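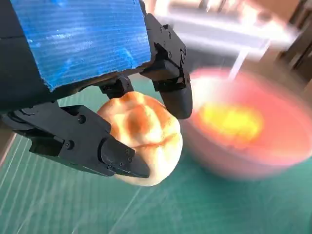 Three black fingers and a piece of food, close up.

Open day at the Jarent Opera House

I have been to the Jarent maybe a dozen times as a paying customer and never once gotten past the lobby and my seat, so when they announced a backstage open day in August I put my name down the same evening. Doors were at 10 and there was already a line down the side street when I got there (I was early, I'm always early).

They split us into groups by the color of our wristbands. Ours went up first, all 122 steps to the lighting gallery, and by the top there was a lot of quiet puffing going on. What a view, though! You look straight down on the stage through the bars, and the painted floor that reads as plain gray from the balcony turns out to be full of greens and purples. The lighting operator ran the storm cue from the second act of Fleleria for us, with no orchestra, no singers, just the light moving across an empty stage. I got goosebumps anyway.

The wardrobe department is two floors below street level and much warmer than I expected. Every costume has the names of everyone who has worn it sewn inside the collar, one label over the other. The queen's cloak from Fleleria has seven. I asked if I could lift it and they let me, and I have no idea how anyone sings a high C with that on her shoulders. The cutter told us they leave extra room across the ribs in every bodice so the singer can take a full breath, and they fit it with her singing, not standing still.

After that came the part I'd been waiting for, a half-hour talk with the baritone Shayne Tipoki in the Rutherford Room, which is where the chorus rehearses. He sat on the piano bench the wrong way around and just chatted. He started out in a church choir, spent three seasons singing servants and messengers, and got his first big role when he was covering and the other man lost his voice at lunchtime. He hadn't rehearsed on the set even once! He said he spent the whole first act worrying about a door that opened the wrong way. He also sang for us, a short Sturaditz song I didn't know, from so close that you could feel it in the floor. I've been looking for a recording ever since.

Then he took questions, and people asked good ones.
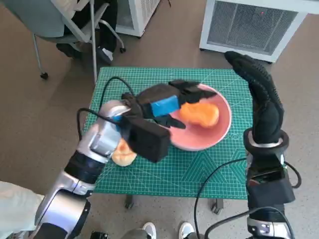
How long before a show do the singers warm up?

Most of the leads start an hour and a half before curtain, with easy humming first and the high notes last. Chorus members get a group warm-up of twenty minutes in the rehearsal room.

Someone else asked about eating before a performance, and he said he has his main meal in the middle of the afternoon and then nothing heavy until he's home. A little girl wanted to know if he had ever forgotten the words. Often, he said, and the prompter has saved him every time so far.

We had coffee in the lobby after that and I got talking to a couple who had driven three hours for it. They had seen Fleleria in both casts and had strong feelings about the tenors. I'll stay out of that one, but I did write down which nights to book.

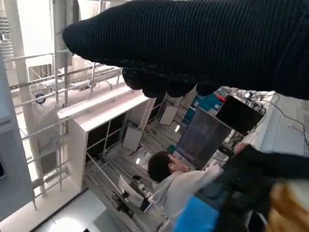
The last stop was the orchestra pit, and I'm so glad they kept it for the end. It is tiny. The brass sit right under the lip of the stage and hardly hear the singers at all, so they follow the conductor on a little screen. We were allowed to sit in the players' chairs. I picked second oboe and stared up at the rows and rows of red seats, and the whole place looked enormous from down there.

A few practical things if you go next year. Wear flat shoes, the gallery stairs are open metal. Bags have to be left at the coat check. The wardrobe tour fills up first, so ask for an early wristband. The talk was free but you need to pick up a separate ticket for it at the box office, and those were gone before noon.

I'm back on Friday for Fleleria, seat in the second balcony, and this time I'll be watching for that storm.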